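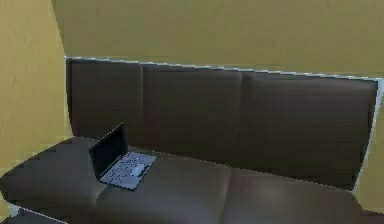
This repository holds the reading list, the catalog file and the loan records of the Suder story evenings, a free program for children from 7 to 11 years and the adults who bring them. The evenings are held in the school library at Primurholm, every second Monday during the school year. We publish the data so that other schools can plan something similar, or can correct our mistakes.

## Contents

- `books.csv` - 428 titles, one row for each title
- `loans.csv` - 1497 loans, one row for each loan
- `sessions.csv` - the 16 evenings of the last school year, with theme and reader
- `themes.md` - short notes for the person who reads aloud

All files are UTF-8 with comma as separator. Please check this before you open them in a spreadsheet program, or the Turkish letters will be damaged.

## Columns in `books.csv`

| Column | Meaning |
|---|---|
| `book_id` | Our own number, does not change |
| `title` | Title as printed on the cover |
| `lang` | `en`, `de` or `tr` |
| `level` | 1 (easy) to 4 (long chapters) |
| `read_aloud` | `y` if it was already used in a session |
| `note` | Free text, often empty |

The level was given by Nurhan Değirmenci after reading the first chapter of each book. It is one person's opinion. For poetry the level is less useful, and in most cases we left it blank.

## How the loans were recorded

Until November the loans were written on paper cards. Timo Seidel typed them in later. When the handwriting was not clear, the field `book_id` contains `0`. From then on we used Prukum, our small lending program, and these rows are more reliable.

There are no names of children in any file. The column `reader_group` only says which age group borrowed the book. Please do not try to join it with other lists.

## Known problems

- 294 titles have no year of publication. Many came from the Özkan donation and have lost the first pages.
- A book that was returned and borrowed again on the same day appears as one loan.
- Bilingual books are listed only under the first language - we want to change this, but then the old loan rows must be changed too.
- Session 9 has no theme. The reader was ill and the children chose the books themselves.

## Use

You may copy and change the files for teaching and for library work. If you find an error, open an issue and write the `book_id` in the title. Timo reads the issues once a week during term, and more slowly in the summer.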